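Gindico Benchtop Demonstration Station

Home > Laboratory Systems > Data Collection

The Gindico station is a complete workplace for recording demonstrations of laboratory handling tasks. An operator guides the arm through a task by hand controller, and the station stores wrist video, joint positions and finger opening on a single clock. Recordings are used to train handling policies for sample preparation and storage.

Supplied with the station
Arm with two-finger gripper and textured finger pads
Wrist camera
Hand controller and foot switch
Recording computer with Jara software, 2 user licenses

Recording
Each session holds up to 900 episodes. The operator marks the start and end of an episode with the foot switch and may discard it before it is saved. Jara exports to open file formats and keeps the operator's notes with each episode.

Task library
The library contains 39 laboratory tasks, each with a written procedure and a starting layout. Tube tasks use screw-cap conical tubes in a two-tier rack. Prureck recommends at least 80 accepted episodes per task before a first training run.

Wrist camera view, tube rack task, fingers open: 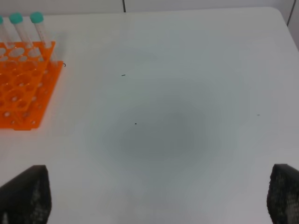 Installation and support
Installation is carried out by Prureck staff and includes camera calibration and operator training. Service contracts are available through Famville. Replacement finger pads are sold in pairs.

Request a quotation
Download the data sheet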